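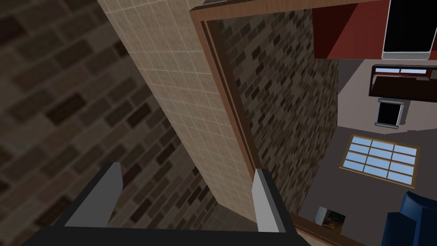

Lime mortar, second series: notes for Sun 4 September

Workshop was quiet, only me and Yetunde Ibrahim until lunch. I write this the same evening, so the numbers are from the sheet and the opinions are from my head. Please correct me in the margin if you remember something different.

Purpose of the day

We wanted to know why the repair mortar from the first series became dusty on the surface. The mortar inside the joint was acceptable. I could push a nail against it and it resisted. But the outer skin rubbed off with a finger, and on two of the joints I could brush it away down to the depth of a coin. Binta Obi thinks that the wall drank the water too fast. Chiamaka thinks the sand is the problem. I did not have an opinion before today, and now I have half of one.

Materials

Lime putty from the Bakalis tub, the one with the blue tape, opened in April and kept under water since then. It is still smooth. There was a thin crust on one side where the lid does not close well, and I removed it and did not use it.

Sand: two kinds. The sharp one from the Provolton yard and the softer yellow one we always had. I dried both on the tray overnight and sieved them. The Provolton sand has more coarse grains than I expected, and it makes a noise under the trowel which I like. The yellow sand has a lot of fine dust in it. When I shook a little of it in a jar with water, the water stayed cloudy for the whole morning. The other jar was clear before I finished my tea.

Batch weight was 2000 g of dry sand each time, so we can compare. Putty was measured by volume, one part to three of sand, pressed well into the cup so there is no air at the bottom. I know that Ngozi Idahosa prefers to weigh the putty also. I agree with her in principle, but the putty is never equally wet and then the weight tells us a wrong story.

Mixing

Both batches were mixed by hand on the board, no added water. At first it looks impossible, like the sand will never take the lime. After ten minutes of beating and chopping with the back of the shovel it begins to come together. I want to write this clearly for whoever mixes next: do not add water at this moment. In the first series I did it, I confess it here, and I now suspect that it was a good part of our trouble.

The yellow sand batch became sticky very early and felt nice to work. The Provolton batch was stiff and a bit short, it wanted to break off the trowel. Yetunde said it felt like cold porridge with stones. It improved after resting under the wet sack.

Wetting the bricks

We have the small test panels made from the old Stovemby bricks, which are soft and thirsty. Each panel got a different treatment.

Panel A: brushed clean, no water.
Panel B: one light spray directly before pointing.
Panel C: sprayed in the evening, again in the morning, and once more before pointing, with a wait until the shine was gone from the brick.

I raked all joints to the same depth with the hooked tool, and blew out the dust with the hand bellows. The bellows leather has a crack near the nozzle. It still works if you hold your thumb on it.

Every panel was divided in two, yellow sand on the left and Provolton on the right. The labels are scratched on the back with a nail, because the pencil disappeared last time when the panels got wet. 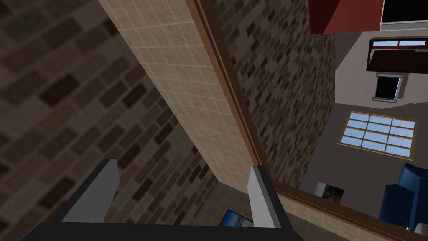

Pointing took longer than planned. On panel A the mortar became stiff the moment it touched the brick, and I had no chance to press it in properly. You can hear it, a kind of dry scraping. On panel B it was better for one or two joints, and then the same thing. Panel C was a pleasure. The mortar moved under the iron and stayed where it was put, and I could push it back in two layers without it falling on my shoes.

After the pointing we left them until the surface was hard enough to take a thumb without a print. Then I beat the joints with the stiff churn brush, straight on, no dragging. Panel A went to crumbs in some places. Panel C left a slightly open surface, with the grains showing.

I should say that the yellow half of panel C already has very fine cracks, along the top edge where the joint meets the brick. The Provolton half has none that I can find, even with the magnifier. It is too early to say more. Chiamaka Akinola will be happy with this line and I will probably hear it many times.

Curing

All panels stand under damp hessian, which does not touch the mortar, with the plastic sheet loose over it. The door to the yard stays closed. Last time somebody left it open for a whole windy afternoon, and I do not ask who. Mist the hessian in the morning and again before leaving. If you find it dry, write the time in the sheet, also if it is your own fault.

Kenna Kinnear asked if we could put a fan to make it faster for the visitors. No fan, please. Lime needs air but it needs the moisture too, and I would prefer to show the visitors an unfinished panel.

Cost, for the order form

The invoice for sand and hessian came to 3620 and it is in the Herodus folder, under materials, with the delivery note behind it. There is enough of the Provolton sand for 12 more batches of the present size. The yellow sand I would not order again until we decide.

To do

Wash the yellow sand and make one batch from it, same proportions, on a panel treated as C. If the cracks go away then we know that the fine dust was guilty.

Find the good sprayer. The one we have now gives big drops on one side.

Ask Binta for her drawings of the chimney joints, so that we rake to the real depth.

First rub test on all panels when the hessian has been off for one full day. Use the same dark cloth and the same person. I can do it.

One more thing, the lid of the putty tub. I put a flat board on it with a brick on top, please leave it there.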